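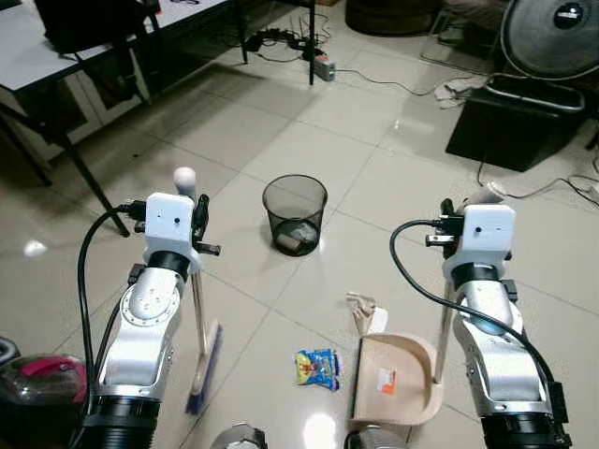
Broom

A broom is a household tool for sweeping floors, yards and paths, made up of a bundle or head of stiff fibres fixed to a handle. It is one of the oldest cleaning tools still in daily use, and although its materials have changed a good deal over the centuries, anybody from the distant past who wandered into a modern kitchen would most likely know what to do with one.

Name

The English word comes from the shrub called broom, whose long, thin, springy branches were tied together for sweeping. The older word for the tool was besom, and this is still used by gardeners and in parts of Scotland and the north of England, where it has also served (not always kindly) as a word for a cheeky or difficult woman. Today a besom usually means the round kind, with a bunch of twigs bound about the end of a stick.

History

The first brooms were simply handfuls of whatever grew nearby: heather, birch twigs, rushes, palm leaves, straw or corn husks. They wore out quickly, shed bits as they went, and were made again at home when needed, usually in the quieter months of the year when there was less to do outdoors. In woodland districts the making of besoms grew into a proper trade, with birch cut in winter and left in stacks to season before it was bound with strips of willow, bramble or, later on, wire.

A great change came with broomcorn, a tall variety of sorghum with long and pleasantly springy seed heads. It was taken up by North American growers in the late eighteenth century and proved so much better than twigs that it soon spread. The flat broom, stitched across to hold its shape, followed in the early nineteenth century and is often linked with the Shaker communities. A flat broom covers more floor at each stroke than a round one, and it reaches nicely along skirting boards and into corners.

Materials and types

Handles are commonly of wood, metal or plastic. Heads may be of broomcorn, coconut fibre, horsehair, palm fibre or synthetic bristle, and the choice makes more difference than many people suppose. Soft bristles gather up fine dust on a smooth floor, while stiff ones are wanted for gravel, wet leaves and the rough concrete of a farmyard. Synthetic bristles can be made in any colour at all, and some kitchens and food businesses give each colour to a different area so that the brooms don't stray.

The push broom has a wide head set across the handle and is moved forwards, away from the sweeper, over halls, pavements and workshop floors. The whisk is a small hand broom for clothes, steps and upholstery. In much of South and South East Asia a short broom of soft grass is used indoors, with a second one of stiff coconut-leaf ribs kept for the yard.

A small workshop trade carries on in many countries alongside the factories. The Jaramillo workshop, a family concern that still ties its brooms by hand, recorded 1,216 finished brooms in one year and 1,025 in the next, the drop being put down to a poor broomcorn harvest. Its plainest yard broom, the Tasa, is bound in 5 places and has changed very little in all that time.

Care

A broom stored standing on its bristles will slowly bend out of shape, and so it is better hung up or stood on the end of its handle. Synthetic heads may be washed in warm soapy water and left to dry in the open air. Broomcorn needs gentler handling, and a light damping now and then keeps the fibres from turning brittle.

Customs and beliefs

Brooms have gathered a great many sayings and superstitions. In some places it is thought unlucky to carry an old broom into a new home, and in others to sweep after dark, for fear of sweeping the good fortune out along with the dust. Jumping over a broom has formed part of wedding customs in Wales, among Romani families and among African Americans. The flying broom of the witch, perhaps the best known of all, was already being drawn in European manuscripts in the fifteenth century.

See also

Besom
Carpet sweeper
Dustpan
Mop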